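Reshma Sithole had been talking for ten minutes before I got my notebook open. I'd asked her in the doorway whether a machine could tidy up after my kids yet, meaning it as small talk, and she took it as the first question.

"No," she said. "But ask me about one shelf in your kitchen and I might say yes!"

Sithole leads the chores group at Wokness, which has its workroom in Drurley, on the second floor over a tile showroom. She came to it from eleven years in hotel housekeeping, first making beds and later running the night shift, and she still judges everything by whether it would have passed inspection. I liked her enormously. She has the gift of making you care about the correct way to pick up a sock.

My list for the afternoon was simple. Dishes, laundry, trash, restocking a store shelf. Which of these can a machine do today, in a real home or a real shop, with no one standing next to it?

"Restocking is closest," she said. "Boxes are polite. A box has flat sides and it stays the shape you left it. Laundry is the far end, because a shirt is a different object every time you touch it." 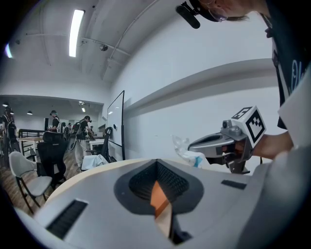

She calls this the politeness scale, and the whole group has picked it up. Cans are polite. Mugs are polite until you stack them. Plastic bags are very rude, and a fitted sheet is, in her words, "a personal attack." The scale is written down somewhere, with 138 household things on it, and people argue about the order over lunch. Kgomotso Du Plessis, who writes the training software, told me the argument over where to put a banana lasted from one Wednesday to the next.

What got me excited was how the learning happens. The group doesn't sit and type out rules for folding a towel. People do the chore themselves, by hand, with grippers they hold and squeeze, and the software studies how it went. Then they do it again. A single small job might be done 200 times before Du Plessis will even try it on an arm.

"You'd think it would be boring," Sithole said. "I find it restful. You start noticing what your hands know. I made beds for years and couldn't have told you which corner I did first."

I asked about failures and she lit up — she loves the failures. Last September they put an arm in the stockroom of Magagula, a grocery in Preltby, to face up the soup aisle after closing. It did 368 cans the first night, all labels forward, and the store manager, Vaida Butkienė, was delighted. On the second night somebody had left a paper price tag curled over the edge of a shelf, and the arm spent its shift trying to straighten it.

Butkienė still wants it back. I called her afterward and she was cheerful on the subject. "Nineteen minutes an aisle, and it doesn't talk to me about football," she said. "If it learns to leave the tags alone, I'll take two."
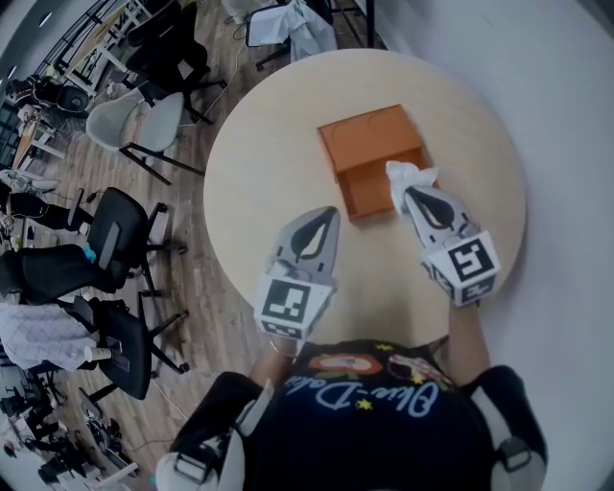
So what about my house? Sithole thinks the first really useful home machine will do clearing, the plain business of getting stray things off a surface and into wherever they go. She won't hear a word against it as a small job. Take one crumpled tissue and an open orange box with low walls. The tissue weighs nothing, it has no proper edge to grab, and a gripper has to pinch it at the very tip and let go in the right spot. "Squeeze too hard and you won't notice, the tissue doesn't care," she said. "Squeeze too little and you won't notice either, until it's on the floor. I trained people who couldn't do it neatly."

Her guess for clearing a table without help is a few years. For a bathroom, much longer. She refused to give me a number for fitted sheets.

Du Plessis is more hopeful than she is, mostly about dishes. He thinks loading a dishwasher is nearly there if you'll accept a machine that does it slowly and puts the bowls where it likes. My husband has been doing it that way for years, so I said we could adapt.

Before I left I asked Sithole what she'd hand over first in her own place. She had the answer ready. "The recycling. Rinse it, squash it, take it down two flights. I'd give that away tomorrow."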